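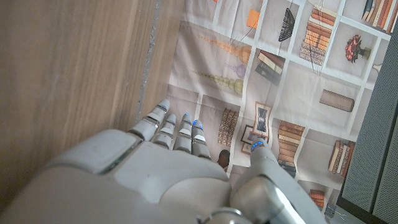

Subject: Re: [rernska-sets] Backdrop creases and table marking
Date: 10th August

On the Jarosmont list it was written:

> The bookshelf print from Kasprzak arrived folded and we hung it as it was.
> The creases run straight through the shelf dividers. Does anyone steam
> these, or do they drop out on their own? Also, what do you use to mark out
> the table? Pencil does not show on our Belska top.

Ours is a shelf print too, hung in April, and it still has creases. They do not drop out on their own. The cloth is 125 inches wide and we steam it from the back, low setting, one vertical pass at a time. Do not iron the printed side. The pale beige compartments take a shine and it does not come out again. 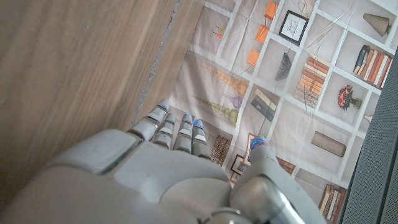
The other thing to check is the bottom edge. If the cloth is left loose where it meets the table, the white dividers bow and the cubbies stop looking square. A weighted hem fixes most of it. Ours has no hem weight yet -- I have 11 feet of curtain chain on order.

For the table we use gray tape, laid as one large rectangle. It reads clearly against the brown grain and can be moved. Measure from the front edge of the table, as the cloth moves and the edge does not.

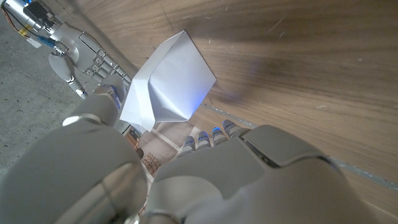
Folded paper piece on the tabletop, with scratch marks in the wood near the top.

I would leave scratches like those alone. Sanding one patch on a streaked top gives you a pale spot that is more obvious than the marks.

Inside the rectangle we keep very little: a flat sheet of white paper, a small blue cube, the folded piece.
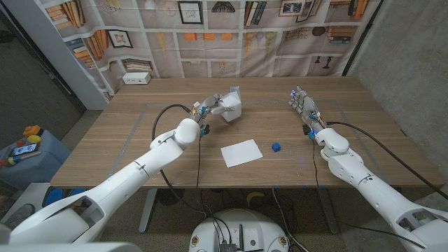
With white items on light wood, the shadows do most of the work, so keep the lamp off to one side. If you fold your own pieces, use a heavier stock than copy paper. Thin sheets open up at the flaps after a day or so.

I can send the hem measurements if they are of use.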